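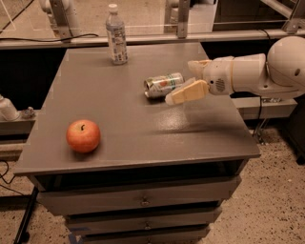 Can station, open gripper. Bottle, can and apple on the grey cabinet.

Tabletop sessions, April

This page goes with the Rirneo notes on collecting pick-up examples. Each session is a set of short runs in which an operator guides the arm to one object on a cabinet top, and the runs are saved for the learning system to train on. The target for each object is 100 accepted runs. Gemma Dawber and Bartosz Wysocka shared the operating, and Veronika Oberholzer checked the recordings.

About the cabinet runs

The can in the picture at the top is on its side, with its open end turned away from the gripper. Lying cans are logged separately from standing ones, as the hand has to come in at a different angle. The two fingers are spread before the approach starts, and operators are asked to keep them that way until the hand has stopped moving.

The apple is nearer the front edge and the bottle is further back. Both count as distractors when the can is the target. Objects are moved between runs, and the new layout is entered in the log before the arm is touched.

A run is accepted if the object leaves the surface and is put back down without a second attempt. Failed runs are kept in their own folder with a one-word reason: slip, push, miss or stop. Corina Stöckli asked for the pushes to be kept at full length – they were being trimmed in the first batches, and the part she needed was the end.

Operators work in pairs and swap every 2 hours. The one not operating writes the log and resets the objects. Please use the short names (can, bottle, apple) and leave brand names out, or the search will not find them.

Corrections to the captions should go to Annelies Kälin. Give the page title and the line you want changed.

Related items
Vurska: labelling failed grasps
Erkilis drawer runs, gallery 2
How we name objects in the log
Aigner gripper pads: wear after a month
Operator rota and handover notes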